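From the Workbench: A Month with the Trikach Paired Hand Grippers

Hello again from the Badcombe workshop, where the kettle is on and the reading pile has, as usual, grown taller than the done pile. A good many of you wrote in after the spring issue asking whether we would ever get to the hand-held gripper kits, the ones you hold yourself so that a robot can learn from how you moved. We have had the Trikach pair on loan through the whole of August, and I'm happy to say we put it through a good deal more than the afternoon or two I had planned.

For anybody new to the list, the idea is simple enough. You hold one gripper in each hand and do an ordinary chore, squeezing to close the fingers and letting go to open them, and the system keeps track of where both grippers are while you do it. What comes out at the end is a recording you can use to train a pair of robot arms, and you never have to own the arms to make it. That last part matters to small shops like ours, and to the schools and clubs on this list, where an arm budget is a thing people talk about wistfully over lunch.

The kit reached us in one padded case from Verschueren, who handle the sales and the rentals on this side of the water. Inside were the two grippers, their cables, a spare set of finger pads, a calibration card and a printed guide of 30 pages that somebody clearly took trouble over. I read it at the kitchen counter with a sandwich and only got lost once, in the section about time sync, and the support desk straightened me out by email the same evening. Setup took us most of a morning the first time. By the second week I could have everything up and recording before my coffee was cool enough to drink, and I am not a quick person before nine.

We started with the dull jobs because dull jobs tell you a lot. Blocks into a tray, cups onto saucers, a dish towel folded in half and in half again. The grippers did well with all of those, although the towel took some patience, and I found that I kept wanting to use a thumb that wasn't there. After that we moved on to the jobs I had really been looking forward to, which were the soft and awkward ones. Artificial flowers turned out to be my favorite of the lot! They bend, they snag on each other, they never sit the same way twice, and with one bunch in each hand you can't fall back on the lazy habit of letting your good hand do all the thinking.

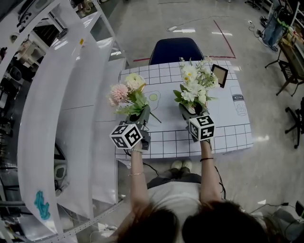 I had worried that my wrists would complain, and they did, a little, for the first few days. The weight itself is fair, but it sits farther forward than you expect, and if you hold your arms straight out for a long stretch you will feel it in the shoulders by the end of the session. Our fix was to bring the chair in closer and take a break after every 7 recordings, which also gave us a natural moment to look over what we had just made and throw out the clumsy ones. The guide suggests longer sets than that. I would ignore the guide there, at least until your arms are used to it.

The cables are my one real grumble. They are long enough, and they never came loose on us, but when you cross one hand over the other you can feel them tug, and you start to plan your movements to avoid it. That is a shame, because the whole point is to move the way you would on any other day. Verschueren tell us that a cordless version is being worked on and wouldn't be drawn on when. We ended up running ours down past the elbow and clipping them loosely to a sleeve, which helped on long-sleeve days and not at all on the others.

The software that comes with the kit is called Mornel, and it has the look of something built by people who use it themselves. Recordings are listed plainly, you can name a task and attach a note to it, and there is a trimming tool for snipping off the bit at the start where you are still getting settled in your seat. I made heavy use of that one. It does ask you to calibrate again any time you shift the table, and it asks rather firmly, but on the one occasion I talked myself into skipping it the tracks came back crooked and I lost an hour of work, so I suppose the software has earned its tone. Exporting was slow on our older laptop and perfectly fine on the newer one.

Now for the money, which I know some of you scrolled down to find first (I would have done the same). The pair costs $2000 to buy, with Mornel included for as long as you own it. You can also rent for $1000 a season, and the rental fee comes off the price if you decide to keep the kit at the end. For a club with one project in mind I would rent and see how you get on. For anybody who means to record week in and week out, buying seems the better road to me, and the spare pads in the case should see you through a good long while. Replacements can be ordered singly, too, and I wish more makers would do that.

A few odds and ends that didn't fit anywhere else. The case latches are stiff, so mind your fingernails. The finger pads pick up lint from towels and should be wiped down before you go on to anything smooth. Left-handed readers, you have been looked after, as either gripper can be set as the lead in the settings menu. And do give yourself a practice session that you fully intend to delete - it takes the pressure off wonderfully, and a couple of our best flower takes came right after one.

The kit goes back at the end of the month, and I'll be sorry to see the case leave the bench. We have asked for it again in the winter, with cutlery drawers and gift wrapping in mind, and if you have a chore you would like us to try with it, write in at the usual address and put "gripper" in the subject line so that it lands in the right folder. Next issue we turn to label printers, and yes, the jamming question will be answered.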